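돌텐트(Doltent) 작업실 공개일에 다녀왔습니다

지난 8월에 돌텐트가 작업실을 하루 열어 준다고 해서 다녀왔어요. 로봇에게 옷 다루는 법을 가르칠 자료를 모으는 곳인데, 저는 기계보다도 사람들이 어떤 규칙을 지키며 일하는지가 늘 궁금했거든요. 오전 10시에 도착하니 따뜻한 보리차부터 한 잔 주시고, 2쪽짜리 작업 수칙을 나눠 주셨습니다. 항목이 모두 59개라는데 글씨가 작아서 저는 안경을 꺼내야 했네요.

첫 장은 거의 다 시작 전 점검 이야기예요. 그리퍼를 벌린 채로 작업대 위에 가져가고, 고정 나사를 살피고, 옷 말고 다른 물건은 상판에서 치우고.
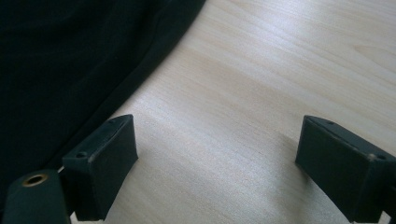 점검을 하나라도 빼먹으면 그 회차 기록은 통째로 버린다고 합니다. 아깝지 않으냐고 여쭤봤더니, 나중에 골라내는 품이 훨씬 더 든다고 하시더라고요. 지금까지 남긴 기록이 1,532건인데 한 건 한 건에 점검표가 붙어 있다니, 살림하는 사람으로서 그 꼼꼼함이 참 부러웠어요.

둘째 장은 손과 케이블에 관한 내용이었습니다. 케이블은 팔을 따라 몸 쪽으로 빼고, 천은 끈이나 목둘레처럼 잡기 좋은 데부터 천천히 집으라고 되어 있어요. 한쪽이 천을 물고 있을 때 다른 쪽은 급하게 따라 들어가지 말라는 줄에는 밑줄까지 그어져 있었고요.
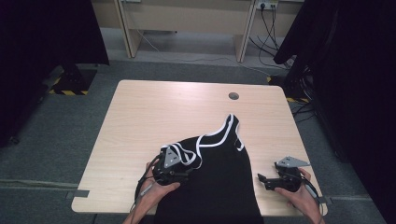
같이 구경하던 노르킥스(Norkix) 쪽 분은 자기네 수칙에는 속도 이야기만 잔뜩 있고 어느 손이 먼저인지는 한 줄도 없다며, 돌아가면 그것부터 고쳐야겠다고 하셨어요. 다만 순서를 너무 빡빡하게 정하면 동작이 다 똑같아질까 봐 그게 걱정이라고도 하셨습니다.

그 말씀도 일리가 있지요. 그래서인지 43번 항목에는 두 손으로 함께 들 때 어디를 잡을지는 작업자가 정한다고 적혀 있었습니다. 대신 천이 팽팽해지면 더 당기지 말 것, 그리퍼끼리 부딪치지 않게 할 것, 이 정도만 못 박아 두었더군요. 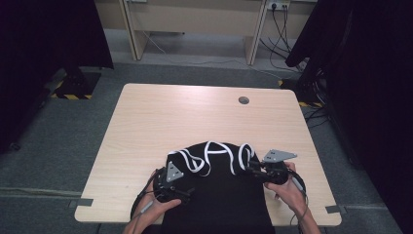
쉬는 시간 규칙도 따로 있었어요. 손목이 뻐근하면 회차 중간이라도 멈출 수 있고, 멈춘 까닭은 적지 않아도 된답니다. 저는 이 항목이 제일 마음에 들어서 수첩에 그대로 옮겨 적었어요.

수칙은 덤홀름(Dumholm) 작업실과 같이 쓰려고 지금 다시 다듬는 중이래요. 새 판이 나오면 보내 주신다기에 메일 주소를 남기고 왔습니다. 가실 분은 얇은 겉옷 하나 챙기세요, 에어컨이 꽤 셉니다!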